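February 24, 2019
Wash trial, cotton jersey, batch 2

Started the second round of shrinkage tests on the Garrido jersey. Same method as in August, but line drying only this time, with no tumble step. Tala Khoury cut the swatches and marked the 200 mm gauge lines with the fabric pen before washing.

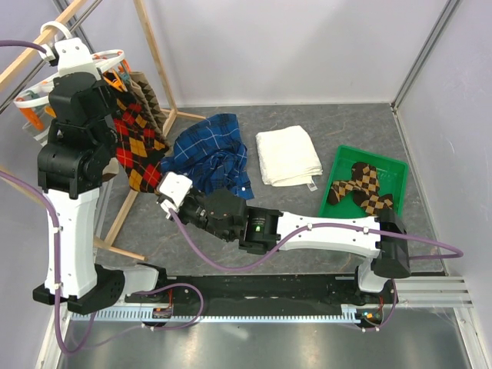
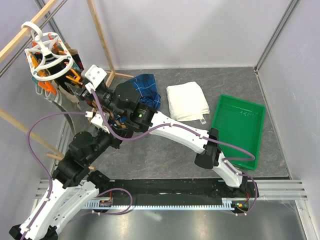 Clothes on a hanger, wooden drying frame.

Detergent was the Venow powder, 100 g per load, warm cycle, slow spin. The Drostberg machine ran long again on the rinse. I noted the end time on the door sheet and left it alone.

Lengthwise shrinkage is worse than widthwise on every swatch, same as last time. Swatch 124 is the bad one. It skewed at the lower left corner and the gauge line is no longer square, so I measured it twice and then had Tala measure it. We agreed to within 2 mm. Kept it in the set with a note.

The pen bled on the dark swatches. The marks can still be read under the desk lamp, but they won't last through another wash. Sewn thread marks would be better for the dark colors. Tala has white polyester thread in her drawer.

Pulling the swatches flat by hand before measuring changes the result. For this round: lay down, smooth once with the palm, wait, measure. The August readings may have been taken with more tension. My notes from then don't say.

To do:
Ask Gravance if their jersey is pre-shrunk.
Re-mark the dark swatches with thread.
Copy the numbers to the shared sheet.
Buy more powder, the box is nearly empty.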